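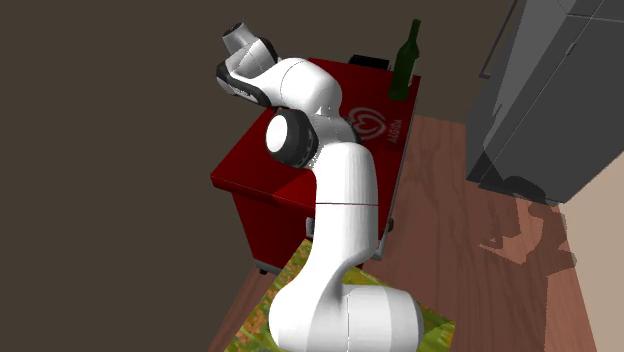
A white robot arm reaching across a red cabinet, in a computer rendering.

Elisa Rizzi was halfway through a bowl of noodles when I rang, and she was already talking about freight invoices. She does the books for 57 small importers from an office above a bakery in Bovska, and she loves it!

"People think it's dull," she says. "Then I show them what they paid in duty last March and they sit right up."

Rizzi trained as an accountant but spent her first years at Estura, a furniture wholesaler, where she learnt to read a shipping bill line by line. One client of hers had been charged twice for the same container (a colour code had been changed on the second bill). She got back $1,268 for them.

"I rang Tianyou straight away, I was that pleased," she says. Tianyou Tang is her business partner, and the two still go through the exchange rates over coffee at 11 most mornings.

What does she read? Everything, by the sound of it: budget papers, shipping news, the court lists. She's also running an evening class on cash flow for market stallholders, and her eyes are on a second one in Destness.

"They ask better questions than I ever did at uni," she says. "Last time we went well over the hour and I had to borrow a torch to find my car."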